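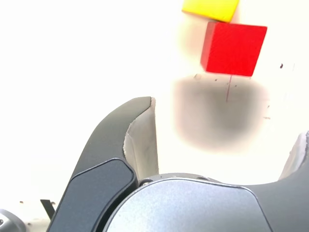
The red cube, the yellow one above it, and the gripper waiting with its fingers open.

I have been promising a post about our house rules since before the holidays, and every time I sat down to write it I ended up reorganizing my desk drawer instead. So it's 22nd January, the drawer looks wonderful, and I'm finally going to talk about the sheet of paper taped up in the Brennan room.

For anyone new around these parts, I spend my working days on a small project called Ellora, which is mostly a robot arm, a table, and some colored cubes that the arm is supposed to pick up and put where we ask. It's about the friendliest corner of robotics you could hope to land in. The cubes don't bite, the table is a nice height, and when something goes wrong it usually goes wrong with a small clunk. I think that friendliness is exactly what made us sloppy in the beginning (I include myself, warmly and fully).

The sheet started with four lines on it. By August it had grown to 14, and we've held it there on purpose. If somebody wants to add a rule, an old one has to be merged or retired. It makes for some long conversations over lunch, but I've worked in places with a safety binder as thick as a phone book, and I can tell you how often I opened it.

The first rule is the one I'd keep if I could keep only one: hands stay off the table while the arm is enabled. Enabled, mind you, and that word took us a while to settle. The original line said "while the arm is moving," and it sounded perfectly sensible until we thought about how an arm that's holding still looks exactly the same as an arm that has been switched off. It might be paused. It might be waiting on a slow bit of software and about to carry on. So now you press stop, you look at the status light on the controller, you say "off" out loud, and then you reach in and straighten your cube. I felt silly saying "off" to an empty room for maybe a week. Now I do it at home with the blender.

Rule two is about who holds the stop button. One person, named before the run starts, and that person isn't also typing. I used to think I could do both. I can do both in the same way that I can drive and eat soup.

Then there's a little cluster about the gripper, and these came straight out of our own bad habits. Look at the finger pads before the first run and again after lunch. If an edge is lifting or looks frayed, write it down, even if you're going to carry on with it that day. Pads are soft, they wear, and a worn one changes how a cube sits when the fingers close. We lost most of a week once to what I was sure was a calibration problem, and I had been so sure of it that I talked everyone else into being sure too. I recalibrated that arm like a woman possessed. The log would have told us in five minutes, if there had been anything in the log.

Which brings me to the writing-down rules – and there are rather a lot of those. Every run gets a line. The line gets filled in before the next run begins, and it says what happened in plain words. We had a set of 300 runs last year that we were terribly proud of, and when we went back through it, 46 of them had to come out. Nothing dramatic had happened in most of those. They had notes like "fine" or "weird" or, in my own handwriting, "see above," with nothing above it. You can't do much with "weird" three months later. You can't even tell whether to be worried.

I should say a word about formal standards, and I get asked about it a good deal. There are proper published ones for robot safety, and if you're putting an arm anywhere near people you should read what applies to you and get help from somebody who knows them well. Our sheet doesn't stand in for any of that. I think of it as the kitchen version: the building has its fire code, and you also have your own rule about turning pan handles inward. Both are worth having. When the folks at Butis came by to go over our risk assessment, they read the sheet too, and they were kind about it, though they did make us rewrite the line on speed. It had said "keep it slow when people are close." They wanted a setting with a name, one that anybody could check on the screen, and they were right. Slow is a feeling. I drive slow, according to me.

The rule that gets the most argument is the one about what counts as done. Say the job is to put the red cube in the square. You'd think that would be the easy part! But is it in the square if it's off toward one corner? Does it need to be fully on the white, or is touching the black border all right? What if it lands well and then gets nudged by a finger on the way out? We wrote our answer down before the trials began, and that "before" is the whole rule, really. A cube that's anywhere fully inside the border counts, centered or otherwise. If a cube touches the border, it doesn't. We don't get to loosen it at four in the afternoon when the numbers look glum and everybody would like to go home.
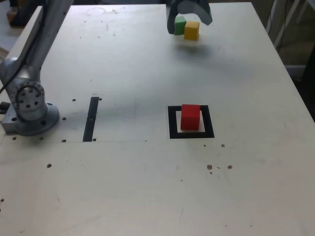
One reader wrote to me after my last post to say that all of this sounded like a great deal of fuss for toy-sized work, and that in their shop the new people learn by standing next to the old people, and a sheet on the wall mostly teaches them to stop asking. I've thought about that note more than I expected to. I do agree with the second half. We had a newcomer over from the Savov site for a stretch, and they followed the sheet beautifully and never once asked me why, and I took that as a compliment when I probably should have pulled up a chair. So we've started reading it together, out loud, on a person's first morning, and they're asked to pick the rule they think is the dumbest. We've gotten some good edits that way. The rule about cable slack got a lot shorter.

Where I don't agree is the toy-sized part. The habits come with you. If I learn to reach past an enabled arm on a table of cubes, I'm going to do it again some day with a bigger arm and something heavier in its fingers, and I won't even notice myself doing it.

A few people have asked for a copy of the sheet. I'm happy to share it once I've typed it up fresh, as the one on the wall has been corrected in four colors of pen and somebody has set a coffee down on rule nine. Give me a week or so. And if you have a house rule of your own that has held up for you, particularly anything about handing over between shifts, do leave it in the comments. Ours for that is still just "tell the next person," and I know we can do better.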